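Speaker notes — What a small show costs, and where the money goes
Evening session, back room at Prolcombe. 40 minutes plus questions.

Start on time even if people are still getting drinks. Say who I am: I booked and ran shows at Mocanu for six years, mostly touring bands on their first or second album, some jazz, one choir. I play bass badly and don't intend to mention that again.

The talk is for people who want to put on a show and for people in bands who want to know why the envelope at the end of the night was so thin. I'm going to use one real show all the way through. The band was Lukatine, four players and a driver, on a Thursday-type crowd in February. They've said I can use the numbers.

Slide: capacity and sales

Mocanu is licensed for 583. We sold 579 tickets. On the poster that's a sell-out and we called it one. The other tickets were held back for the band and two of them never got picked up.

Ask the room: how much profit do you think a sold-out show like that makes? Take three or four guesses. People usually go high. Don't give the answer yet.

Slide: the deal

Explain the three kinds of deal, slowly.

Flat fee. The band gets the same money if ten people come or the place is full. Good for a band with no following in town. Risky for the promoter.

Door split. Everyone shares what comes in. Fine for local bills where all the acts bring friends. It goes wrong when no one agrees beforehand what comes off the top.

Guarantee against a percentage. The band gets a set amount, or a share of the money left after costs, whichever is larger. Lukatine were on this one. Most agents will ask for it once a band can sell a few hundred tickets.

Point to make here: the word that matters in that last deal is "costs." The agent will want a list before the show is announced. If the sound engineer isn't on the list, you're paying the engineer out of your own share. I forgot the piano tuner once. Tell that story only if we're ahead of time.

Slide: the cost sheet

Read down it. Don't read the amounts aloud, they can see them.

Room hire. Two engineers, one at the front and one on monitors. Door staff. Security, which the license sets by headcount. Posters and online ads. Food and drink for the band. Towels. Backline rental, in this case one bass cabinet and a set of cymbal stands. Performing rights. Card fees on the tickets. Insurance.

Two things on that sheet get argued over. The first is advertising, where the agent will ask to see receipts. Keep them. The second is catering, where the rider says one thing and the band would be happy with another. Lukatine's rider asked for a hot meal for five. Their tour manager, Vikas Pal, told me on the phone they'd take cash and go to the noodle place across the road. That saved us an hour of somebody's time in the kitchen and they ate better.

Call the tour manager a week out. Email is fine for sending the schedule but you find out more on the phone. Ask what time they're leaving the last city, where the van can park, who's selling the shirts, and if anyone has an allergy.

Slide: the day

Load-in was at 3 p.m. The support act got there at 5. Doors at 7:30, support at 8:15, Lukatine at 9:15, curfew at 11.

Sound check always runs over. I put forty minutes of nothing between the end of the support's check and doors and we used all of it. If you only have the room from 5 o'clock, book a smaller bill. You can't check two full bands and a solo act in two hours and have any of them sound right.

Print the schedule. One for the dressing room, one at the mixing desk, one at the door. People will ask you for set times all night and you'd like to be able to point.

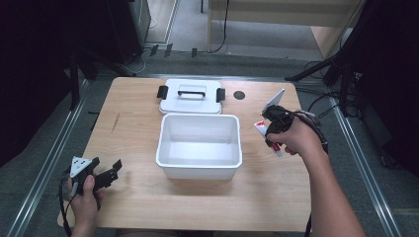

Merch is next. Bring this up even if we're short, because half the room will be in bands.

The band sold shirts, records and a tote bag. Some rooms take a cut of that money. Mocanu didn't while I was there. I thought it was a bad look and it didn't bring in enough to be worth the argument. If your room does take a cut, put it in the first email. Don't let the band find out when they're packing up.

Whoever is selling needs a light they can see by, change, a card reader that's been charged, and a place to stand that isn't in the line for the bathroom. Put them near the exit if you can. Most of what Lukatine sold went in the fifteen minutes after the last song.

Count the stock in and count it out. If the room is taking a share, do it with someone from the band standing there.

Slide: the support act

Clilier opened. Local, three-piece, second time on our stage. They were paid a flat fee and got a guest list of 9.

I want to spend a couple of minutes on this because it's the part promoters get lazy about. The support act should be paid. It should be on the cost sheet and the agent should know about it. If you ask a local band to play for exposure they'll say yes once, and they'll tell every other band in town.

Choose a support that makes sense with the headliner. It doesn't have to be the same kind of music. Clilier are louder than Lukatine and a good deal faster, but a lot of the same people buy both records. I asked the headliner's agent for approval and sent two songs. They answered the same afternoon.

Also, tell the support how long they've got and mean it. Thirty minutes is thirty minutes. If they run five over, the changeover gets squeezed and the headliner's first song sounds terrible.

[Drink of water. Check the clock. Should be at 22 minutes or so.]

Slide: settlement

Settlement is when you sit down with the tour manager after the show and agree on the money. Do it in a quiet room with a door. Do it while the band is loading out, so nobody is standing over you.

Bring the ticket report, the cost sheet and all receipts. Go through them in the same order as the deal. Tickets sold, times price, less tax, less fees. Then costs. Then the split. Then compare the split to the guarantee and pay whichever is bigger. Both people sign it.

With Lukatine the percentage came out ahead of the guarantee, so they went home with more than the minimum. Show the line on the slide. Then show the line underneath, which is what the room kept.

Pause here. It's a small number. The bar take is separate and that's what kept Mocanu open. A full room with people who drink soda is a worse night, for the venue, than a two-thirds room with people who drink beer. I don't love that but it's how most small venues work, and if you're a promoter renting a room you won't see any of the bar money unless you ask for it up front. Ask.

Slide: when it doesn't sell

We had plenty of shows that lost money. Go through the one from the fall before. No names. Two weeks out we'd sold very little and I had three choices: cancel, move it to a smaller room, or go ahead and eat it.

I went ahead. I should have called the agent. When I finally did tell him how bad it was, he offered to drop the guarantee, and he'd have offered more if I'd called sooner. Agents would rather hear about it early. They have a band driving six hours to play to an empty floor, and they don't want that either.

Things that helped late sales for us, in order of how much they helped: a mention on the local radio station's evening show, the band posting about it themselves, paid ads, posters. Giving away free tickets filled the room a little but taught people to wait.

Slide: the engineer

Last section. Imtiaz Cassim mixed the front of house for nearly everything I booked and I asked him what he wanted me to tell you. He gave me three requests and I'll read them as he wrote them.

"Send me the stage plot before the day. A phone picture of a drawing is fine."

"Tell the guitarist the amp can face somewhere other than the front row's knees."

"Feed the crew when you feed the band."

I'd add one of my own. Pay the crew the same night. They've been there since before the band arrived and they'll be there after it leaves.

Slide: contact details

Leave this up during questions. The blank cost sheet and settlement form are both on the download link. They're plain spreadsheets and you can change anything in them. Check the tax line for where you live.

Likely questions:

Do I need insurance for one show? Yes. Ask the room what theirs covers first, and get it in writing.

How do I get an agent to answer me? Write a short email with the room, the capacity, the date and the offer. Leave out how much you love the band.

What about all-ages shows? Do them if the license allows it. The bar take drops and the ticket price may have to go up a bit. Security may want another person on the door.

Should a new band have a rider? A short one. Water, a meal or cash for a meal, somewhere to put coats.

If someone asks about streaming money, say it's outside what I know and move on. We have to be out of the room by 9:30 and the chairs need stacking.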